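Visit report: open day at the Privlow packaging automation site

Our association was invited in August to the open day held by Praltum at its Privlow site, where the firm develops robot arms for opening, filling and closing cartons. The invitation was extended to members with an interest in small-batch packing, and 36 places were taken up. The following account is intended for those who were unable to attend and for the working group on end-of-line equipment, which will consider the subject again in the autumn.

The morning began at 9.30 with a short address on the history of the site and the purpose of the present programme. Carton handling is often treated as a solved matter, and for new boxes of a single size delivered flat from the supplier this is largely correct. The Praltum programme is concerned with the remainder: used boxes, mixed sizes, and flaps which have already been folded several times and no longer stay where they are put. Many smaller packers depend upon such boxes and have no wish to give them up.

The introductory talk then turned to the handwork on which the programme is founded. A flap is seldom moved by one hand alone. The other hand holds the box still, and the pressure used by each changes as the board begins to give.
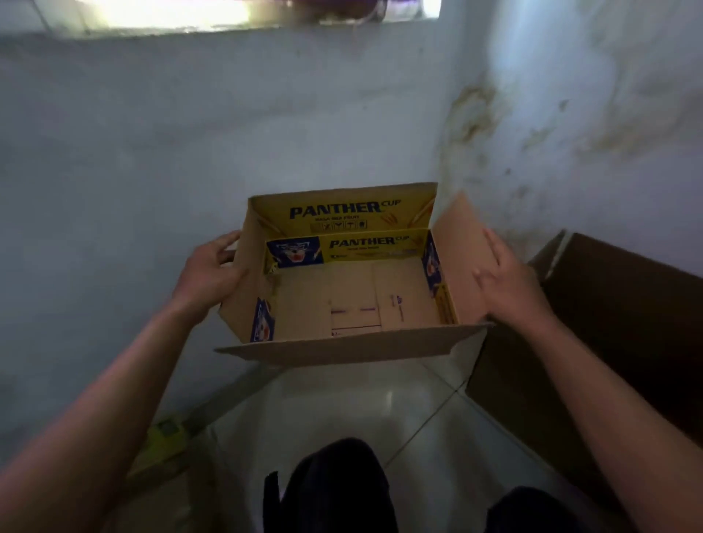 The firm has collected 3877 recordings of such tasks, each kept with a written note of the box type and the order of the steps. Visitors were shown how the notes are used to select material for training, and how a recording is set aside where the note and the action do not agree. Several members asked whether printed cartons cause more difficulty than plain ones. The reply was that strong print may draw the vision system away from the true edge of the board, and that both kinds are therefore included.

The live demonstration took place in the main hall at 11.00. Two arms, fitted with the Fladora control software, were presented with open cartons in no fixed position. The arms were required to find the flaps, fold them outwards and hold the opening clear. The cycle was slow by the standards of a packing line, and our hosts made no claim to the contrary. On one attempt a side flap sprang back and the arm returned to it without help from the operator — a modest event, but one that drew more discussion over lunch than any other part of the day.

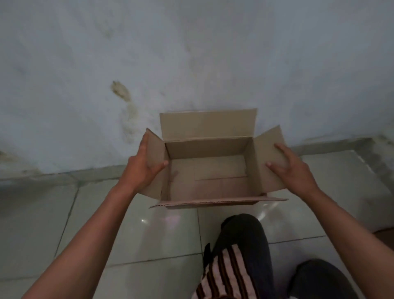 One visitor remarked that her own packers open a box in the time it takes to say so, and that she would want to see the arms cope with damp or softened board before giving them any room on her floor. The point was accepted by the hosts, who stated that trials with weakened board are planned but have not yet begun.

The afternoon session was given to filling. Placing goods in a carton requires the load to be kept level as it is lowered, and the flaps must be kept out of its path. Items wrapped in tape present a further problem, as the shine of the surface can mislead a depth sensor.
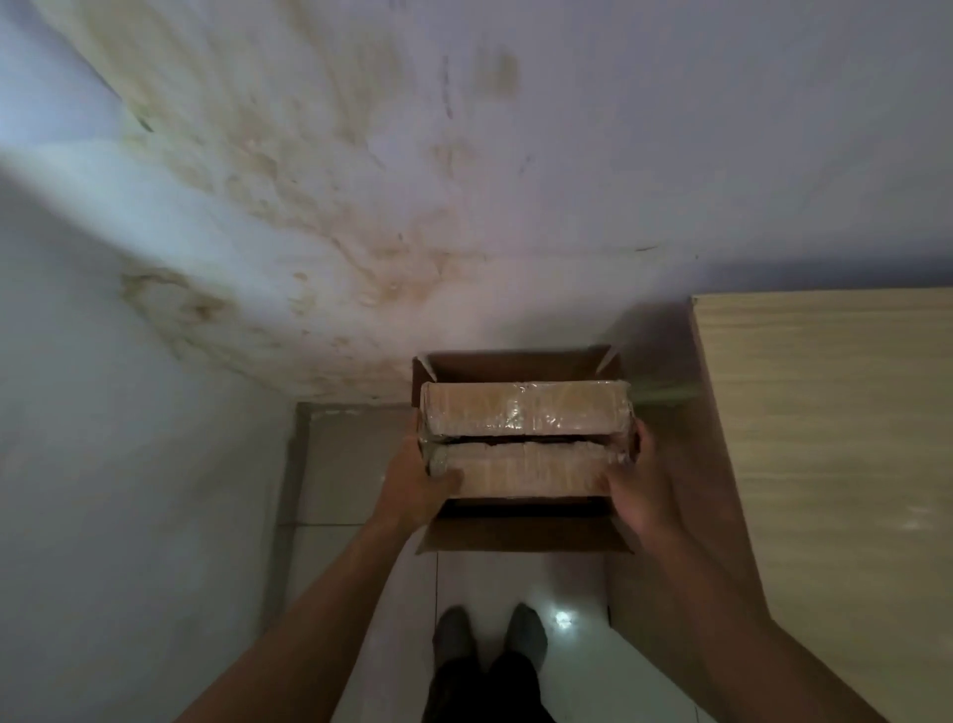
In the Nomura room, where the filling trials are carried out, the arms lowered bundles of 700 grams into cartons standing on a low bench. A run of 200 placements had been completed before our visit, and the log was made available for inspection. Most of the faults recorded concerned a corner of the bundle catching on a flap. The engineers intend to address this by having the second arm hold the flap back throughout the movement, in place of releasing it once the box is open.

Members may wish to note that the site has limited parking and that the upper gallery is reached only by stairs. Safety shoes were provided at reception. The tour of the workshop ran late, with the result that the closing discussion was reduced to a quarter of an hour and questions on cost were left for written reply. These have been submitted on behalf of the members who raised them.

Praltum has offered a second visit in the spring, when the weakened board trials are expected to be under way. Those wishing to be included should inform the association's office by the end of November, stating the carton sizes in use at their own premises.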